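Ticket 2258 - Franchise portal, royalty report double counting
Opened by: Praltville unit (phone accessories + repair)
Handled by: Zuvside franchise support
Status: open

Reported problem

Monthly royalty statement for January is too high. Portal shows the territory fee twice, once as flat fee and once inside the royalty base. Owner says the first statement after signing was fine. Difference is 400 dollars. Auto debit goes out on the 15th so they want it sorted before then.

Checked first

Logged in as support, opened the unit file. Franchise agreement on file is the standard one, flat territory fee, royalty on gross sales only. Nothing in there about the fee counting as sales. So the statement is wrong and the owner is reading it right. 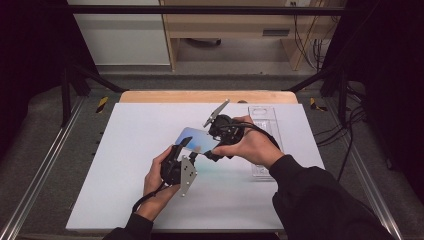 Step 1 - rerun the statement

Reran from the back office. Same total. Cleared the cached copy, ran it again, same total. Not a display problem then.

Step 2 - sales import

Unit sends its sales from the Zedo register nightly. Pulled the import log. All nights present, no dupes, closing totals match what the owner sent us from the register. One file came in late, 6 am instead of midnight, but it posted to the right day. Ruled out.

Step 3 - account mapping

Here we go. Territory fee is mapped to code 10, "other income", on this unit. Should be under fees payable. Anything in other income gets rolled into gross, so the royalty calc picks it up. Looks like it changed when the unit was moved from the Ouazzani master territory to ours, the old territory used a diffrent chart of accounts.

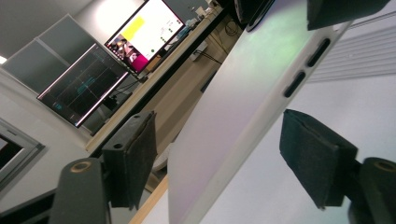

Changed the mapping to fees payable and saved. Portal took it but the statement still has to be voided and reissued, it does not recalc by itself. Void needs sign off from finance. Sent the request at 2:15 pm, marked urgent on account of the debit.

Meanwhile put a hold on the auto debit for this unit. Owner informed by email. Told them no late fee while the hold is on, that's in the agreement under disputed amounts. Asked them not to pay manualy through the portal either, becuase a payment against the old statement locks it and then we can't void.

Step 4 - other units

Ran the mapping report for everybody who came over in the same transfer. Two more have the fee in other income. Neither has complained yet. Both corrected, but their statements need reissue too. Will open separate tickets, don't tack them on here.

Step 5 - marketing fund

Marketing fund contribution is also a percent of gross so it was off as well. Smaller amount. Added to the void request so finance does both in one go. Should have caught this at step 3.

Update, 4:40 pm

Finance approved the void. New statement generated, territory fee shows once, royalty base now equals register sales. Marketing line is right too. Sent the owner the PDF and asked for an ok before releasing the hold. 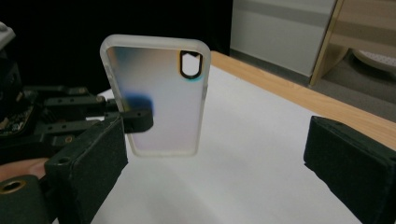 Reply from Praltville unit: Got the new one, the royalty line matches my own sheet now, thank you. Two things though. The year to date box on page 2 still has the old number in it, is that going to fix itself? And I need something in writing about the late fee, the portal is still showing a past due banner and my lender looks at that page.

Support: year to date refreshes overnight, will check in the morning. Banner is tied to the hold, asked portal team to supress it for this unit. Letter re late fee going out today from the finance mailbox.

Still open
- YTD box, recheck after overnight run
- past due banner
- release debit hold once owner confirms
- mapping check to be added to the territory transfer checklist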